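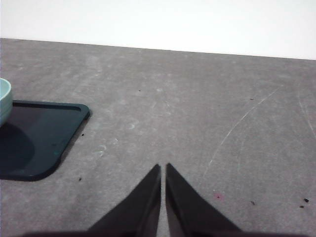 Gray tabletop, dark tray at left.

Print this page | E-mail this page
Search notebook Go

June 2025

Kundo glue, batch 2. Mixed 124 g resin with the Stekon hardener and left it covered. Skin formed after almost 4 hours, slower than batch 1. Lap joints on the Ayaaba ash strips go in the press tonight. 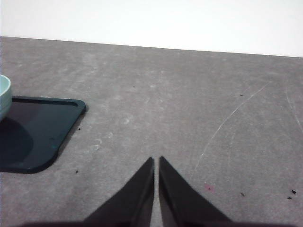
Batch 1 joints broke at 476 N – wood failure on one side, glue line on the other. Probably too little spread near the ends. Gasano strips are still too damp to use, so they wait until July. Reorder mixing cups.

We use cookies to remember your settings. OK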